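Hardware > Desktops & Towers > No display at power-on

Ticket 938: Tower at Clundis starts, fans run, nothing on screen

Raised by: Clundis office, by phone
Machine: Dell tower, used for the Kettani stock reports
Opened: February 8, 2019
Status: Closed, with one part outstanding

Reported fault

The user came in, pressed the power button and got fans but no picture. Power light amber. No beeps. The machine had been shut down normally the evening before and had been working all week. No new hardware or software. The desk had been moved along the wall a few days earlier and the tower moved with it, on the floor, by hand.

The user had already tried another monitor lead and holding the power button down to force it off. Same result each time.

The Kettani stock report is run from this machine and the last one had got through 1,000 lines with no errors logged, so there was nothing to suggest it was on its way out.

First checks, by phone

Asked for everything to be unplugged from the back except power and the monitor. No change.

Asked for the monitor to be tried on a laptop. The laptop picture came up straight away, so the monitor and its lead are fine.

Asked for the mains lead to be taken out, the power button held in, and the lead put back. It started once with the fans much louder than usual, then settled. Still no picture.

Asked for a different wall socket without the extension block. No change.

At this point it was not going to be fixed by phone. Tower collected and brought to the Istel workshop. A spare was left on the desk with the stock report set up on it, so the user can work.

On the bench

1. Fault confirmed. Powered on with only a monitor attached. Fans run, amber light, no picture.

2. Opened the case. There was a fair bit of dust on the front intake and in the cooler fins. Cleaned with a soft brush and air. Tried again, same fault.

3. Checked the power connectors at the board end, pushed each one home. One of the drive leads was not fully in. Corrected it, but a drive lead would not normally stop the display, and it made no difference.

4. Disconnected the drives so that only the board, processor, memory and power supply were in play. No change.

5. Tried a power supply from the Dollell batch, laid beside the case. No change. Original supply put back.

6. Checked the coin cell with a meter. The reading was fine. Took it out for ten minutes anyway to clear the settings, then refitted it. No change.

7. Memory. The machine came in with 16 GB fitted as four modules. Took them all out and powered on with none, to see if the board would at least complain about it. It beeped. That was the first sound out of it since it arrived, and it means the board is getting far enough to look for memory.

8. Put modules back one at a time in the same slot, powering on after each. Three of them gave silence and an amber light. The fourth gave a picture for a few seconds, then a restart, then nothing.

The last result was the useful one. Three dead modules at once is not likely. A picture that comes and goes after a machine has been carried across a room points more to a contact problem, and on this kind of board the processor talks to the memory directly. If the processor is not sitting evenly, whole groups of slots can disappear or come and go.

Decided to take the cooler off and look at the socket. One module left in for the test that follows.

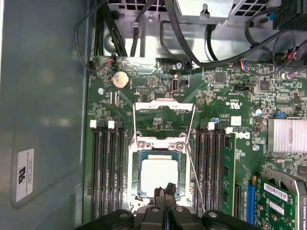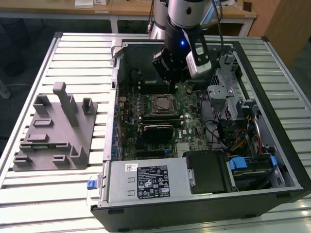
Dollell
Bench technician, Istel workshop

Findings at the socket

The close view has the load plate up and the lever released, with the processor still sitting in the socket. The one memory module is in the outermost slot to the right of the socket. The four slots on the left were left empty for this stage.

Lifted the processor straight out and set it on a clean mat. Looked over the contacts in the socket with a torch and a magnifier, from each side in turn. No bent contacts found. There was a small smear of old thermal compound on one edge of the processor, on the underside, just reaching the contact area. It may have been there from when the cooler was last changed. We have no record of that being done by us, and the machine was bought second-hand, so I can't say when.

Cleaned the underside with isopropyl alcohol and a lint-free wipe, let it dry fully, checked it again under the magnifier and wiped it once more. Cleaned the old compound off the top as well. Did not put anything into the socket itself apart from a short puff of air.

Processor refitted, plate down, lever home. Fresh compound on top. Cooler back on and tightened evenly, a bit at a time in opposite corners. Fan lead reconnected – it is easy to forget on this case as it tucks down beside the board.

Retest

One module in the same slot: picture straight away. Clock was wrong, as expected after having the cell out. Set the date and time.

Powered off and on again 5 times. Picture every time.

Added the other modules one by one. Modules A, B and C all fine. Module D (the one that gave the brief picture earlier) starts normally but fails the memory test after around twenty minutes. Moved it to another slot and ran the test again. It fails there too, so it is the module and the slot is all right. Taken out and labelled.

Reconnected the drives. Started into the system normally. No disk errors, user's files all present. Disk check run to be safe and came back clean.

Left running the memory test overnight on the three good modules. No errors in the morning. Temperatures under load are steady and the fan is much quieter than it was when it came in, which will be partly the dust and partly the new compound.

Cause, as far as I can tell

Two faults at the same time. The main one was poor contact between processor and socket, most likely the compound on the underside, possibly made worse when the tower was moved. I can't prove the move had anything to do with it. The second is a failing memory module, and it may well have been failing for a while without being noticed.

Work still to do

Replacement module to be ordered, matched to the other three. The machine can go back and be used with three in the meantime. The stock report will run, a little slower on the big files.

Return to Clundis with the next delivery run and collect the spare. Before the spare is taken away, check that nothing has been saved only on it. Reports made on the spare go to the shared folder, but the user mentioned keeping a working copy on the desktop.

Notes for whoever picks up the next one

If a tower of this type gives fans and amber with no beeps, take all the memory out before swapping anything else. It takes a minute and would have saved me trying the power supply.

Photograph or write down which slot each module came from. I labelled them A to D in the order they came out, from left to right, and the labels are still on.

Do not lift the cooler off hot. Run the machine for a few minutes to soften the compound, shut down, unplug, then give it a short while before twisting it gently free. If it is pulled straight up cold the processor can be hard to part from it.

The case goes back together with the panel seated at the bottom first. If it will not close, check the black cables at the top of the board have not been left over the edge.

Update

Tower returned and set up at the desk. User confirms it starts normally and has run one stock report through to the end. Spare collected. The desktop copy had been moved across by the user already. Tower is now on a low stand, off the carpet.

Module on order. Closing this one and opening a separate job for fitting it.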